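**Osska opens its guest rooms in May**

I'm so happy to finally say this out loud: Osska, our little guesthouse on Gustau Street, opens in May! It's got 5 bedrooms, each with a white duvet, proper pillows and warm, low lamplight (I'm a bit fussy about the lamplight). I've slept in every one of them myself, and the penguin cushion is my favorite thing in the house.

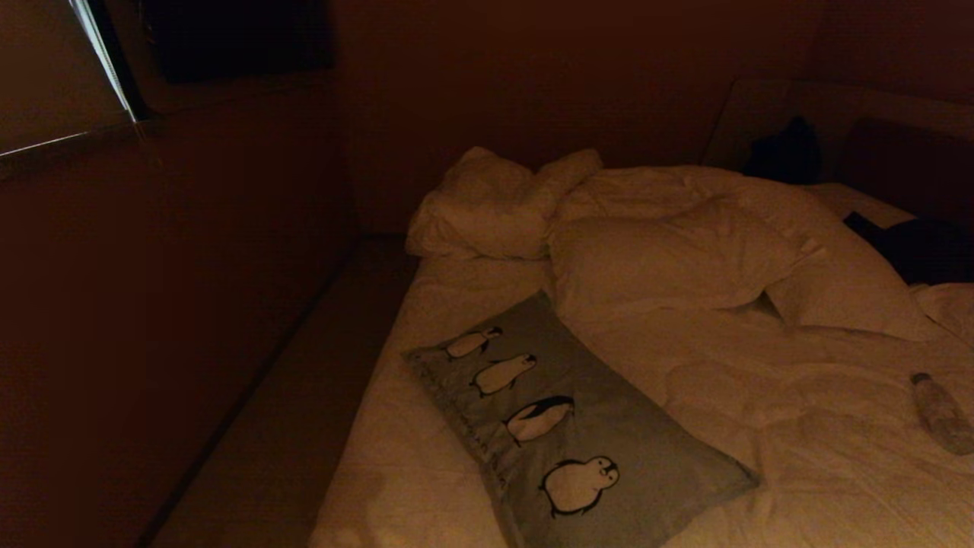
**Can guests bring their own bedding?**
Bring whatever helps you sleep, and we'll put ours in the closet for you.

Rooms start at $453 for 2 nights, with breakfast from the Molten bakery next door. Write to the front desk for bookings or a press visit, and come hungry!

Qureshi, owner, Osska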